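Filed under: Kitchen Talk, Equipment

I have been putting off writing about our ice machine for weeks, mostly because every time I sat down to do it I got cross all over again. But we're past the worst of it now, so pull up a chair.

When we opened the lunch counter we bought a secondhand Gendeck, the kind that promises 500 pounds a day, and for a good long while it did just fine. Then in December the cubes started coming out cloudy and hollow in the middle, and they'd melt in a glass of tea before the customer got to the table. I blamed the weather. I blamed the water company (sorry, water company).
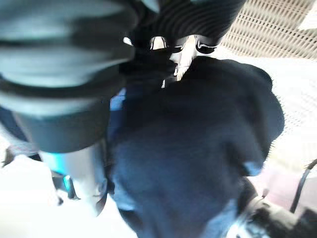
Haruto Nagano came by to look it over and had the front panel off in no time. The scale inside was something awful! He showed me how the water is supposed to run down over the plate in an even sheet, and ours was sort of dribbling down one side and skipping the other. The filter hadn't been changed since we bought it, and I'm embarrassed to say I didn't know there was one.

So we emptied the bin, ran the descaler through, let it rinse, and threw out the first 2 batches. The whole business cost us $200 with the new filter, and I've written the next change on the wall calendar in red marker where I can't miss it. The cubes are clear again, and so much harder. I keep holding them up to the window like a fool. 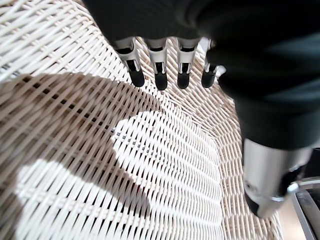 Delia Vasiliu wrote to me after I grumbled about all this last time, and she says to wash the scoop and the bin every week too, and never to leave the scoop lying in the ice. Well, guess where ours lived. It has its own hook now, and Delia, I owe you a lemonade.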